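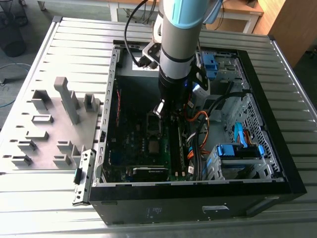

Slide 2: Mail ballots and the return deadline

Good morning. The county office thanks Ileana Surdu for arranging this briefing for poll supervisors, April 2024.

Ballots must reach the clerk by the close of polls. A postmark does not extend that deadline.

Last year the office set aside 223 late envelopes — 40 of them came from a single precinct. Please state the deadline whenever a voter asks for a form.

Voters may track an envelope by name and date of birth. Refer disputed signatures to Temitope Nnaji.

Pause for questions. Bogdan Bratu will then present drop box hours.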